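Zomier 296 Inline Check Valve for Building Sewers

The Zomier 296 is a flap-type backwater valve for gravity sewer laterals serving single buildings. It is installed on the building side of the property line and closes when the level in the public main rises above the invert of the lateral. Typical applications are basements and ground floors in areas where combined sewers surcharge during heavy rain.

Body and flap are molded PVC. The seat ring is EPDM and can be replaced from the access cover without cutting the pipe. The flap rests open under normal flow, so the lateral stays vented.

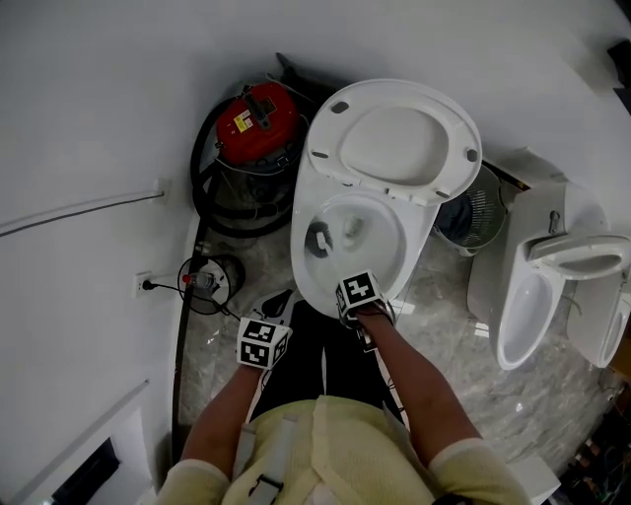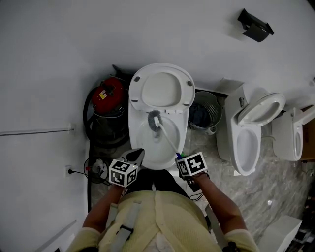

Sizing and installation

Install the valve level, with the flow arrow pointing to the main. The access cover needs 50 cm of clear working space above it. Where the lateral is deeper than 3 m, use the Jumden extension shaft. Fixtures above street level should bypass the valve wherever the layout permits. Do not discharge a sump pump upstream of the flap.

While the flap is closed, wastewater from the building cannot leave. Occupants should not run water or flush until the main has dropped.

Maintenance

Inspect the flap and seat every February and after any surcharge event. Wipe grit from the seat ring and check that the hinge moves freely. Seat rings are sold singly under part number 506.

Drawings and head loss curves are available from Juraj Krajčí, technical desk. Orders received by noon on Tuesday ship the same week.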